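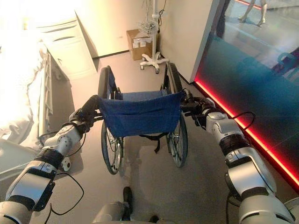
Sanavlow Equipment Loans – common questions

What can I borrow?
Wheelchairs, walkers, crutches, shower chairs, bed rails. Wheelchairs are the folding kind with push handles at the back and a blue fabric seat and backrest, so they go in most car trunks. No power chairs, sorry.

How long can I keep it?
16 days to start. Need longer? Call before it's due and we can usually add 10 more. August is tight, ask early.

Does it cost anything?
Loan is free. We take a $20 deposit, cash or card, and you get it back when the item comes home.

Is there a weight limit?
Standard chairs go up to 300 pounds. Over that, ask for Csenge Bognár, she keeps the list for wide ones.

Do I need a doctors note?
No. Photo ID and a phone number that works.

Can somebody pick up for me?
Yes – they bring their own ID plus your name and rough height. Height matters for crutches and walkers, people forget.

Where are you?
Side door of the Otley building, ramp on the left. Pickup and returns until 4 pm. Please dont leave stuff outside overnight.

Something broke, now what?
Stop using it and call. Flat tire, loose brake, whatever. We swap it, usually same day. No charge for normal wear.

Can I donate a chair?
Maybe. Storage is almost full. Email Shagufta Malik first with the make and seat width.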